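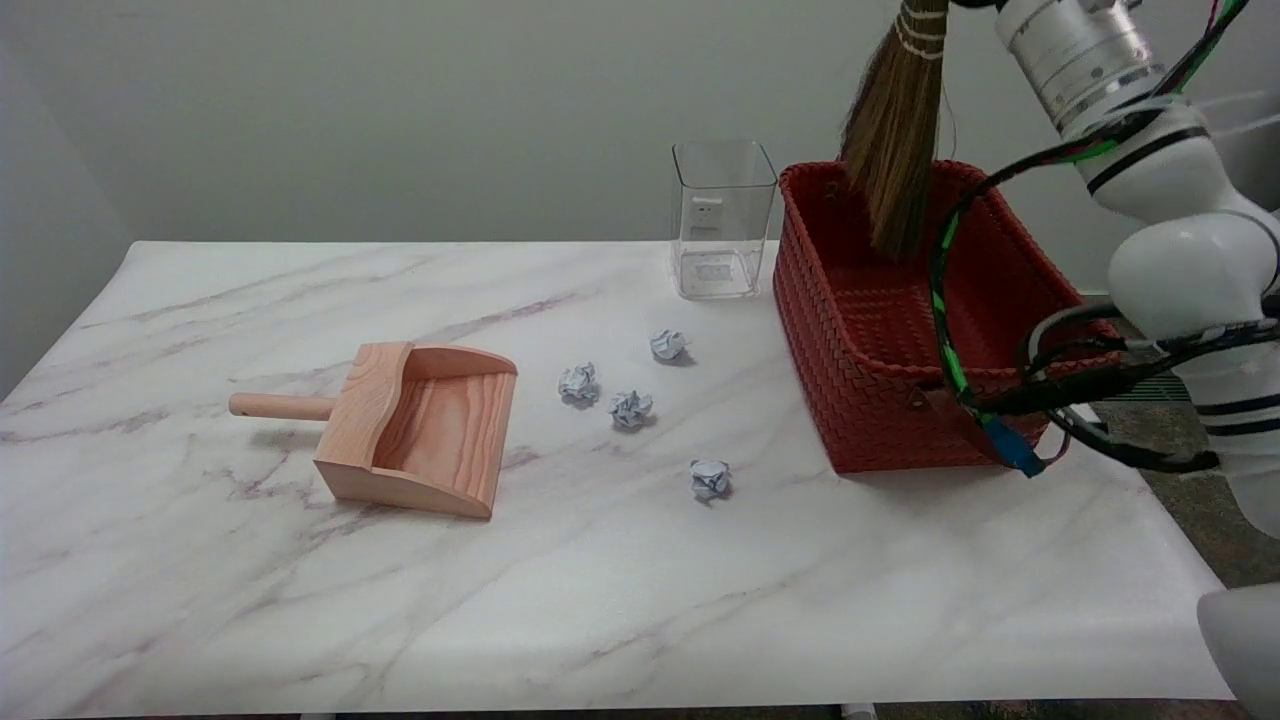 When does Bardale start its new paper collection?

The first pickup is in July, on the same day as regular trash.

Bardale will collect paper and cardboard from homes every 2 weeks this summer, the town said on Sat 2 May. Until now, residents have had to take paper to the Sinex depot on the north side of town, which is open 22 hours a week.

Sinex won the contract and will run the trucks. The first routes cover 115 streets, including all of Dorkedent and the blocks along the river. The rest of the town will be added once the new bins arrive.

Each home gets one bin with a blue lid. Newspapers, mail, office paper and flattened boxes can go in. Greasy pizza boxes, paper towels and receipts go in the regular trash. Shredded paper has to be in a closed paper bag.

Bins should be at the curb by 6 a.m. and back in by evening. Apartment buildings with more than 5 units will share larger bins, and landlords will get a letter about where to put them.

The depot will stay open through the end of the year. There is no added charge on the town bill.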